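2018-03-14

Hide glue, batch 3, for the Prurnometti chair repairs.

Soaked 100 g of the Storkach pearl glue in cold water overnight. It had swelled evenly by morning and I poured off the extra. Heated in the double pot to 140 F and held there. Skimmed twice. Batch 2 got to 160 when I went to answer the phone and it was weak afterward, so I stayed by the pot this time.

Test joints: beech to beech, end of rail to leg, same cut as the chairs. Warmed the pieces under the lamp before gluing. Open time was short, under a minute with the window cracked. Stamatia thinks we should add a little urea. I would like one clean set without it first.
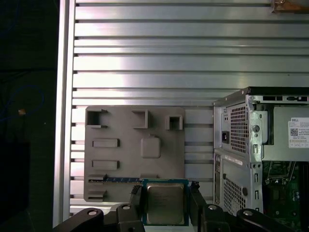

Clamped overnight, then loaded on the lever rig. Joint A let go at 521 lb, joint B at 1000 lb with wood torn out on both faces. A was starved, you can see bare beech near the shoulder. I probably clamped it too hard.

Ververidis sent the wrong hide grade again, invoice 1535. Ifigeneia Koutsoukos is calling them. Don't open that bag.
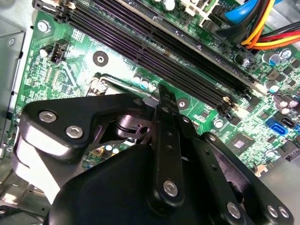 Joint C is still in the clamps. For this one I cut shallow grooves along the tenon so the glue has somewhere to go when the shoulder closes. They run parallel and close together, like the channels in the black memory slots on that green board, only much shallower. Stamatia says they will weaken the tenon. Will load it after lunch tomorrow.

Still to do: clean the brush, label the jar, ask Orside for more beech offcuts.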